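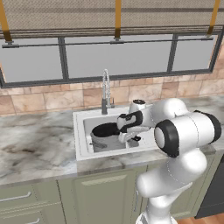

Two-fingered gripper down in the sink, right beside the pot.

Trying out grippers in a practice kitchen: my running list of tips

I've been comparing grippers, controllers and camera positions in a simulated kitchen since September, and people keep asking me for the same bits of advice, so I've put them on one page. It's all household stuff (pots, pans, drawers, the sink) and most of it carries over to a real worktop as well. Béla Csizmadia, who I swap notes with, has read it through and disagrees with me on the drawers, see further down!

The order is more or less the order I wish I'd learned it in.

Start with the sink, not the worktop

Everybody starts with a mug in the middle of a clear worktop, and every gripper I've ever tried can pick up a mug from the middle of a clear worktop. You'll learn nothing. Put a pot in the basin and all the awkward questions come up at once. Can the wrist get down past the rim? Does the tap get in the way? Can the fingers reach the side of the pot without the knuckle of the thing fouling the wall of the sink?

The tap is the one that catches people. A tall sprung spout on the back rim takes up a lot of room, and if your wrist is a chunky one you have to come in from the side and then drop. I do a slow pass first with no gripping at all, just in, down, up, out, and I watch the wrist the whole way and ignore the fingers. If that pass looks tight then don't bother with the rest until you've moved the approach over a bit.

Push the pot off to one side of the basin as well. A pot bang in the centre leaves you the same gap all the way round, and washing up never looks like that in my house.

Rim or wall?

With a two-fingered gripper you've got a choice on a pot: one finger inside and one outside, pinching the rim, or both fingers outside if they open wide enough. The Nultik fingers I started with don't open anywhere near wide enough for a saucepan, so it's the rim or nothing. The Vimetti ones open further but they're long, and long fingers in a sink are a nuisance.

My tip is to try the rim first whatever you've got. It's quick to set up and it tells you a lot about your fingertips. If the pot swings like a bucket when you lift it, you've pinched too lightly or too near one side. Go a couple of centimetres further down before you squeeze any harder, it usually does the job.

Also, do it with the pot tipped a little. A pot that's sitting dead flat is kind to you. Lean it a few degrees and the finger that used to slip neatly inside now lands on top of the rim, and you'll find out whether your controller notices that it has landed on something or just keeps pushing. The Cesum controller stops. The old Nyitrai one I had before it pushed, and kept pushing, and I was very glad it was all happening in software.

Keep a tally, and keep it dull

I write down every go. Mine is a plain spreadsheet with the gripper, the object, where it was, whether it lifted and a column for swearing. I'm on 354 rows for the Nultik and almost 500 for the Vimetti, and the only reason I trust what I'm telling you is that the sheet disagrees with my memory about once a week. I was convinced for ages that the Vimetti was hopeless on lids. It's fine on lids! It had one bad afternoon.

Change one thing per session. I know, I know. But if you swap the fingers and nudge the camera and turn the speed up, and it all goes better, you've got no idea which of them to thank. I've done this more times than I'd like and had to go back and do the lot again.

Pans are all about the handle

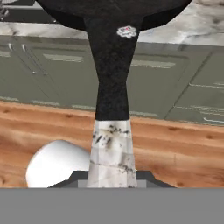
A handle is the best test of a gripper in the whole kitchen, in my opinion, because it looks so easy. Long thin thing, two fingers, off you go. Then the pan turns in the grip because all the weight is out at the far end, and you realise that where along the handle you take hold matters far more than how hard. I like using a handle with a visible change of colour on it, dark for most of the way and then a pale marbled bit towards the gripper, since it works as a built-in ruler. You can glance at the wrist view and see how much of the pale part is showing. If the amount showing changes between one look and the next, the handle has slid, and you've caught it without measuring anything. I also check that the handle is running straight up the middle of the view. If it leans, I let go and take it again before doing anything clever.

If your pan handle is one plain colour all the way along, put a band of texture on it, or a bit of tape if you're doing this with a real one. Masking tape is fine. Electrical tape is too slippery and will change your results.

Watch out for narrow waists too. Lots of pan handles pinch in partway and widen again, and a pair of flat fingers closed on the thin part will rock. Shuffle along to somewhere the sides run parallel.

And remember that a big dark pan in front of a wrist camera hides whatever's behind it. Once you've picked the thing up, that camera has lost a good chunk of the kitchen. I got caught out by this when I was carrying a pan back towards the worktop and the controller was relying on the wrist view for where the worktop edge was. Now I switch to the room view as soon as anything bigger than a side plate is in the fingers.

Camera positions I've settled on

One on the wrist, one looking across the room. I tried one high up over the sink as well and I found I hardly looked at it, because the arm covered the basin at precisely the moment I wanted to see in.

For the room view, stand it off to the side opposite the arm's base if you can. My arm sits at the right-hand end, so anything to the right of the sink is half hidden behind the elbow whatever I do. It took me far too long to work out that the simple answer is to put your objects on the left. You can move them to the awkward side later when you've got the easy side working.

Shiny things are a pain in both views. Chrome, polished stone, glossy white basins. If your camera is guessing at edges, give it a pot with a dark inside, so there's a nice strong ring at the rim for it to find. I've had much steadier results with those than with bare steel, where the inside and the outside come out the same grey.

A window behind the sink is worth thinking about as well. In my practice kitchen the glass is just flat grey so it gives no trouble, but a real one at four in the afternoon will bleach out everything along the back of the worktop. Pull the blind down a bit before you blame the camera.

Speed

Slower than you think for the first fortnight! I run the last 14 centimetres of any approach at crawling pace and the rest at whatever I like. The Cesum lets you set a slow zone around an object, which is lovely, and if yours doesn't have one you can fake it by adding a stopping point above the pot and doing the final drop as its own move.

I'd do the lift slowly too. A jerky lift makes a decent grip look like a bad one.

Reset the pot the same way each time

When I'm comparing one gripper with another I save the starting position and reload it for every go. Pot in the same half of the basin, same turn, arm parked in the same place. With a real sink I'd put a dab of washable marker on the basin and line the pot up to it. Look at the room view before you press go, too. I once did an entire evening with the elbow parked differently from the night before and couldn't use any of it.

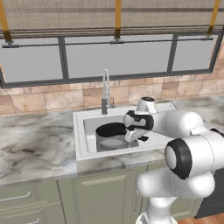 Drawers and cupboard doors

Bar handles are easy going for most two-fingered grippers. Come in square, close gently, pull straight back, and don't grip any tighter than you need, because a drawer runs on its own track and the fingers want to be able to shift a little as it comes out. Béla says I'm wrong and that you should clamp the bar as hard as you can and let the arm give instead. His controller is better at giving than mine is, so we may both be right.

Small upright handles on cupboard doors are harder. The door swings round in a curve and the gripper has to turn with it. I open them a hand's width with the handle, let go, and then push the door from behind with the back of a finger. It looks a bit rude but it works with everything I've tried, including the Vimetti, which hates turning.

Try the lowest drawer last. The arm has to fold right down on itself to get there and you'll spend more time on the elbow than on the gripper.

Fingertips

Soft tips for pots, grippy flat ones for handles. If you only want to buy one set, get the flat ones. The pair I bought from Nyitrai are 2 millimetres thick and about right; the thicker ones feel nicer but you lose that much opening, and on a small gripper you notice.

Wipe real ones down with warm soapy water between sessions and let them dry off properly. Grease from one roasting tin will ruin a whole day's tally.

I'll add a bit on lids and colanders when I've done enough rows to be sure of myself. Colanders are horrible so far.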